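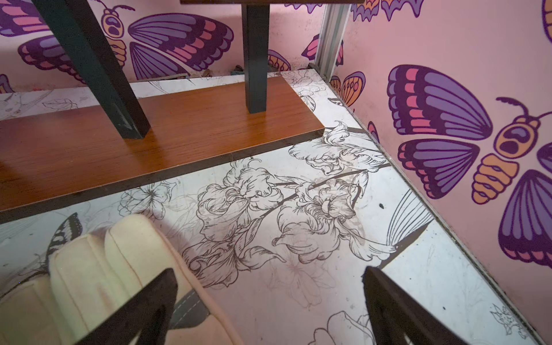 Living with Pattern: how people in Irkier choose (and put up with) their wallpaper

Yuzuki Hattori, with Haruto Ichikawa
July

When we first told people that our summer project was going to be about wallpaper, most of them laughed kindly and then talked to us for twenty minutes. That should have been a warning about how much material we would end up with. Haruto and I had planned a short piece of work on why patterned walls went out of favour in small homes and why they seem to be creeping back, and we thought we would have a few tidy answers by the second week. We had a shoebox of scraps instead, and a great many stories about aunts.

Our question, as it stands on the form we handed in, was: how do people decide on a pattern for a room, and how do their feelings about it change once they have lived with it? Our tutor, Souad El Khatib, made us add the second half. She said anyone can tell you why they bought a thing, and that it would be far more interesting to ask again after the thing had been on the wall for a few winters. She was right, and nearly everything we enjoyed in the interviews came from that part.

How we went about it

We spoke to 30 people, all living in or near Irkier, and most of them in the older terraces behind the Steleck works. We found the first few by leaving a card in the window of Hosoda, the decorating shop on the hill, and the rest came by word of mouth. Each person was asked the same set of questions, though I will admit we wandered off them whenever somebody got out a photograph album. Haruto took notes by hand and I typed them up in the evening, while we could both still remember who had said what.

We also spent several afternoons in the back room of the shop, where Chie Hosoda keeps the pattern books that the makers no longer want returned. Her father began holding on to them and she has carried on. They are heavy, dusty things with carrying handles, and some have prices pencilled in the margins by three different hands. She let us go through them as slowly as we liked, and brought us barley tea, for which we are very grateful.

What people told us about choosing

Very few people had chosen their wallpaper in the way the magazines suppose, by thinking of a colour scheme and going out to find it. Far more often there had been a roll left over from somewhere else, or a sale, or an argument. One couple had wanted quite different papers for their hallway and ended up with a third which neither of them liked, on the grounds that it was fair. They have had it for the whole of their marriage, and they both told us (separately!) that they would be sad to see it go.

Children's rooms were a different matter. There people took real trouble, and they remembered the patterns of their own childhood bedrooms in surprising detail. A retired bus driver drew us the trellis that had run beside his bed, including the place where two strips failed to meet and a bird had lost its head. He used to lie there and mend it in his mind. Several others said much the same, that the mistakes in the hanging were what they had looked at most.

Size of pattern came up again and again. The usual advice is that a small room wants a small pattern, and most people repeated this to us as if it were a law. The people who had broken it were the happiest with their walls, at least in our conversations. A large flower or a big bold leaf in a very small room seems to stop you noticing the corners. 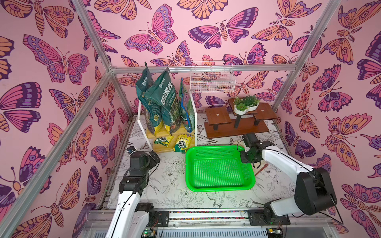
Tsutomu Sakamoto, who hung paper for a living until his knees gave out, was our best source on this point and on many others. He told us he would always pin a length up and make the customer eat a meal in front of it before he would cut any more. He didn't much care whether they liked it at first sight – he wanted to know if they had stopped looking at it by the pudding. If they were still staring, he said, it would tire them out by the spring.

He also explained the matter of the repeat, which neither of us had properly understood. The longer the repeat, the more paper is thrown away in matching one strip to the next, and a careful person with a modest room can still waste a good part of a roll. This helps to explain why plain papers did so well in lean years. We had put it down to taste, and a fair amount of it was plainly arithmetic.

The pattern books

The oldest book we looked at in any detail was from Hultosico, a small maker that printed in this county and closed long before either of us was born. It holds 280 samples, and we sorted all of them into four rough piles: flowers and leaves, creatures, stripes and shapes, and a last pile which Haruto labelled 'porridge'. Flowers won easily. Porridge came second, to our great disappointment, and creatures came last, though they were the ones everybody wanted to see when we carried the book round to show people.

We had hoped to compare it with a modern book of the same size, but the newer ones are arranged by mood and we couldn't make the piles match in any sensible way. Anyone repeating this work should settle the groups before opening the first book. We changed ours halfway through and had to begin again, and that cost us two afternoons and a certain amount of good temper.

Living with it

Souad's question gave us our clearest finding. People who had chosen a pattern in a hurry were no more likely to regret it than people who had agonised. What did seem to matter was whether they had hung it themselves. Those who had done their own papering forgave it nearly anything – bubbles, crooked joins, a colour that turned out greener by lamplight. Those who had moved in and found it there were much harder to please, even when they admitted it was nicely done.

We should be careful about leaning too heavily on this. Our group was small, many of them knew each other, and anybody who answers a card in a decorating shop window is probably fonder of wallpaper than the next person. We would have liked to talk to more tenants, who often have no say in the matter at all, and the two we did meet had some very sharp things to say about magnolia paint.

If we carry on in the autumn, we would like to start there, and perhaps ask people to keep a scrap of whatever they strip off. Mr Sakamoto has already promised us his, provided that we come and help him with the steaming.

Contact: the project office, Irkier | © Yuzuki Hattori and Haruto Ichikawa | Back to top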